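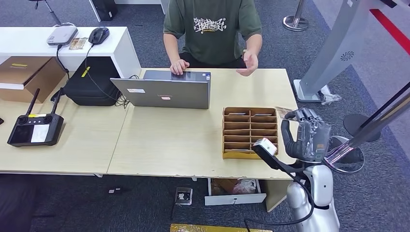
Cardboard pigeonholes on a desk - do they last?

Home Office & Desks > Storage and Tidying

flaxenmoor
Posts: 107
Saturday, November 4, 2023

Evening all. I've finally got round to sorting out my desk and I've fallen rather in love with those shallow cardboard organisers, the ones divided up into a grid of little slots. Mine is a Flomik, brown, two columns, and it sits just to the side of my laptop where my hand falls on it without looking. So far it holds index cards, a few receipts and the card from the dentist that I lose every single time. My question is whether cardboard is daft for something I'll be reaching into all day long. Does it go soft at the corners? I don't want to be doing all this again in January.

pegandpaste
Posts: 1,607

Welcome to the slots club! I've had cardboard ones for years and they do very well so long as you don't cram them. Thin cards and slips of paper are perfect. The minute you start posting batteries and boxes of staples in there the dividers bow and you never get them straight again. I ran a strip of paper tape along the top edges of mine and it made a lovely difference.

old_tin_lid
Posts: 434

I'll be the grump, sorry. I had a Flomik and one spilt mug of tea finished it off before I could find a cloth. Got a wooden one from Hendricks in Esumham afterwards and wouldn't go back. Heavier, yes, and dearer, but it doesn't slide about when you pull something out of it.

pegandpaste

But that's the tea's fault! Keep the mug on the other side of the laptop. I like being able to pick mine up and shift it when I want the whole desk for wrapping presents, and I couldn't do that with a great lump of wood.

Pelamholm
Posts: 40

Can I ask where people put the bits that aren't paper? I have two desks pushed together and the second one has turned into a dumping ground for remotes and gadgets, and the laptop lead always ends up down the gap between them. The router lives on top of the shelf unit with a spare mouse and, for some reason, yet more cards.

flaxenmoor

Pelamholm, are you sure you don't live in my house? I'm moving all the stray cards into the slots first and giving the gadgets a drawer. A bulldog clip on the back of the desk holds the lead up nicely, if yours has an edge to clip to.

old_tin_lid

Clip's a good idea. Still say wood for the organiser.

flaxenmoor

Noted, and I'm off to look for paper tape - will report back if it goes soggy.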